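Grallier Home Forum > Kitchen and Dining > White tabletops, yes or no?

pantrymoth
OK so we're finally replacing the kitchen table and I've fallen hard for a white top. My husband thinks I've lost my mind. We have two kids, a dog and a serious turmeric habit. Does anybody live with one long term? I've read the Mundadum reviews and they're all from people who've owned it for a week, which is no help at all.

delmar_k
Had one five years. Never again. Tea rings, pen, a blue shadow from a newspaper that got damp. I spent more time wiping than eating. Get oak and let it get ugly.

soupweather
Oh I disagree so much! Ours is white and I love it. Crumbs show up, sure, but then you wipe them. On a dark table they're still there, you're just eating next to them. Turmeric is the one real enemy. I make a paste of baking soda and water, leave it on while I do the dishes, then a soft cloth. Put it in the sun afterward if you can move it (yellow fades a lot by a window in July).

delmar_k
"If you can move it." It's a table.

soupweather
Mine has wheels, Del.

Mutua Mwakalinga
I've had white tops at home and at work, so here's my two cents, in the order I'd think about it.

1. Finish. Go matte or satin. High gloss shows every fingerprint and every swirl from the sponge, and you'll see them all at breakfast with the light coming in low.

2. Color. There are a hundred whites. Bring a sample home and set something bright on it, orange is good, and look at it morning and night. A cold white goes gray after dark and your food looks sad.
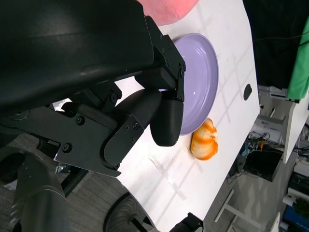

3. Edges. Run your thumb along the edge in the store. If you can feel a seam, coffee will find it. My old Nyamweya swelled up at one corner the second winter and I ended up giving it away for the price of a pizza.

4. Cleaner. Dish soap. I tried the Clarura spray and it left a film I had to take off with, you guessed it, dish soap.

pantrymoth
This is so useful, thank you! I hadn't thought about the edge at all. The one I like is 70 inches long and on sale for 101 dollars off, so I'm a little weak right now.

delmar_k
What's it cost before the sale?

pantrymoth
...2,000

delmar_k
For a table you'll cover with a tablecloth by Thanksgiving.

soupweather
Let her live! Mutua, I'd argue with you on gloss though. Mine's glossy and stains come off way easier than they did on the matte one my sister has.

Mutua Mwakalinga
Fair, gloss does wipe cleaner. I just can't stand the scratches. Depends what bugs you more I guess.

pantrymoth
Going back to the store with an orange in my purse. Will report back.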